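Business > Local makers > Interviews

Home News Interviews Events Contact

"A plastic tool has a longer life than people give it"

14 shares 3 comments

The workshop of Kahsay stands at the end of a lane in Rididthorpe, behind a shop that sells garden fencing. There is no big sign. You ring, you wait a little, and then the owner opens the door with one hand because in the other hand there is nearly always something made of plastic. When I came in April it was the handle of a child's rake.

Kahsay takes back plastic tools and household things that are scratched, faded or simply not wanted any more. What can be used again is cleaned and sold. What cannot be used again is sorted by type and goes to be ground. The owner started the business in a garage and asked me not to print a name. "Write about the tools," the owner said. "I am less interesting than a good bucket."

I asked how a person begins such a work.

"With my mother's shed," the owner said. "She kept everything. Paint scrapers, sandcastle spades, things for filling cracks. I wanted to throw all of it away in one afternoon, and I took the first bag to the tip, and the man there told me that hard plastic goes in the same skip as broken chairs. I went home again with the bag. I still have two pieces from it."

The first year was slow. The owner had a stall at the Saturday market in the next town and sold very little, mostly plant pots. Then a hardware shop called Brirkix asked whether it could send its returned goods, the ones with a torn card or a small mark. After this the boxes began to arrive faster than one person could open them. Now 25 shops send things, and 3 people work in the building, all of them part time.

We walked through to the back, where it is warmer and smells of soap. On a long shelf there were trays with labels written by hand: handles, blades, lids, don't know. I liked the last one and asked what is inside it.

"Everything that made us argue," the owner said. "We had one white ring for four months. In the end a customer told us it belongs to a salad spinner."

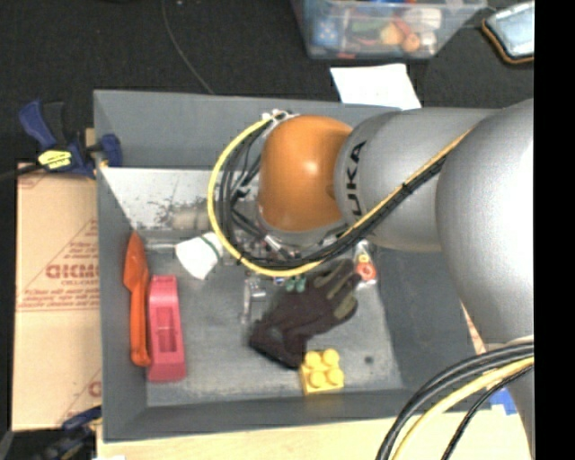

Sorting is the part of the job which the owner talks about with the most pleasure. In the beginning it was done by colour, which looks nice but does not help very much, as two red things can be made from two quite different plastics. Now the form comes first. Long things are put with long things, flat with flat, and only then somebody looks for the small mark that shows the material. "Take an orange tool like that one, the shape of a trowel, with the pointed blade and the long narrow handle," the owner said. "You lay it down lengthwise and you look at two places, the neck and the tip. If the neck has a white line, it was bent too far and it will break in the hand of the next person. The tip does not matter so much. The pinkish-red piece beside it is harder, it has the rectangular recess in the middle, and the dirt loves a recess. You want an old toothbrush for it, and patience."

I said that I would never have thought of a toothbrush.

"We used to buy them by the packet," the owner said. "Now people bring us their old ones, and we boil them. My advice for the home is the same. Warm water, washing-up liquid, a toothbrush, and leave the tool to dry standing up. Do not put it on the radiator. I have seen a spatula that looked like a banana after one night."

What about scratches? The owner is quite strict with the cleaning but not with the scratches. A bin or a tray with a worn floor is still a good bin. People often bring a grey storage box and excuse themselves for the condition of it, and the owner tells them that the rubbed places only show where the work was done. For a crack it is different. A crack in a wall of a box will travel, and a box with a crack is ground.

I wanted to know if it is possible to live from this. The owner laughed and made a small movement with the hand, up and down.

"We live, but we do not go on holiday by aeroplane. In a good month we sell 146 lots, and one lot is a bag with several tools of the same sort. Schools buy them, and playgroups, and people who have an allotment. In a bad month it is nearer to 100, and then I do the cleaning myself at night and listen to the radio."

Last winter was difficult. The landlord wanted the front room back, and for several weeks all the trays stood in the corridor. There was also a plan together with Nirkent, a company that makes seed boxes, to use the ground plastic for a new box. The first boxes came out in a brown colour which the owner describes as "gravy". They were strong enough, but no shop wanted them. The plan is not finished, only resting. The next try will be made with the orange and the red kept apart from the rest, so that the colour stays clean.

"It means more sorting," the owner said, and seemed not unhappy with it.

Before I left we drank tea from cups that did not match, and I asked what the readers could do if they do not live near enough to bring a bag. The answer came without thinking.

"Buy one good tool and write on the handle where it belongs. Kitchen, garden, car. Most of the things that come to us are not broken. They were lost, then bought again, then found. I have had people who brought me four of the same scraper."

And which object would the owner never sell? There is a yellow sand spade on a nail above the sink, with a piece missing at one corner. It came from the mother's shed, in the bag that went to the tip and back. The owner uses it to take soda crystals out of the sack.

Kahsay is open in the mornings until noon. Bags can be left by the side door, dry if possible, and please without batteries. The garden things sell quickly in spring, so if you want a trowel or a small fork it is better to ring first.

3 comments Share Print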